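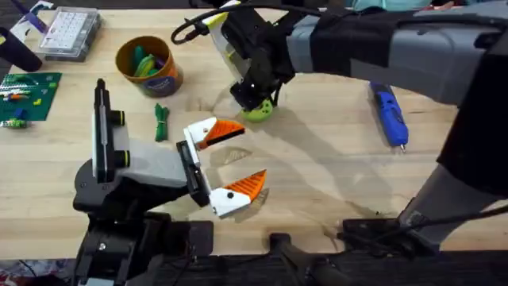
Start with the table, Olga Lorente tells people when they ask how Plendurance got going. She bought the first one secondhand in November, before there was a lease or a name on the door, and the rest of the shop was fitted in around it.

About us

Plendurance is a small parts and repair workshop on the second floor of the Salcedo building. We sort, repair and replace the small plastic and metal pieces that keep other things in use: clips, disks, spacers, cable ties, knobs, feet, covers. Customers bring in a broken part or mail it to us, and we match it from stock or make a new one. We also teach bench classes for adults and for school groups.

The shop has 691 square feet of floor. Most of the work is done on wooden tables. We like wood for this because small screws don't skate across it the way they do on steel, and a scratched top can be sanded. Work in progress stays out on the table until the job is finished. Everything else goes back to where it came from at closing.

How we store things

Small hardware goes in clear organizer boxes with compartments, so you can see what you are reaching for. Clips and pegs go in cups. We reuse whatever cups and tubs come in, printed labels and all. Cable ties are kept flat, in bundles. Our stock list currently has nearly 3,000 entries, and Mahmoud Ramadan keeps it up to date. If you can't find something on the shelves, ask him before ordering it.

Printed parts

Many of our replacement parts are 3D-printed. Round pieces are a large share of that work, usually with a center hole and a number of smaller ones for screws. We print in bright colors where the customer has no preference, as a green part is easier to find on a wood top than a brown one. Drawings are kept under a job number and we can reprint from them at any time.
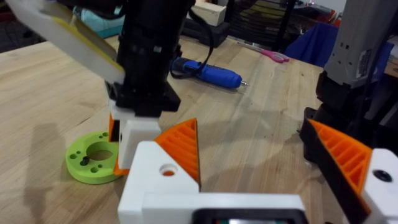 Always check the holes before you check the rim, was Nhàn Cao's remark at the last bench class, and we have since added it to the class notes. A part with a slightly rough edge will usually still fit. A part with its screw holes out of line has to be made again.

Classes

Bench classes run on weekday evenings and have 9 places each. The first session covers sorting, measuring and labeling. Later sessions cover drawing a simple part, printing it and fitting it. Tools and materials are included in the fee. Visitación Sepúlveda handles bookings and school visits.

Finding us

We are in Suite 546. Use the side entrance and take the elevator up. Parts can be left at the front desk in a bag with your name and phone number on it.

Page last updated 16 Sep 2024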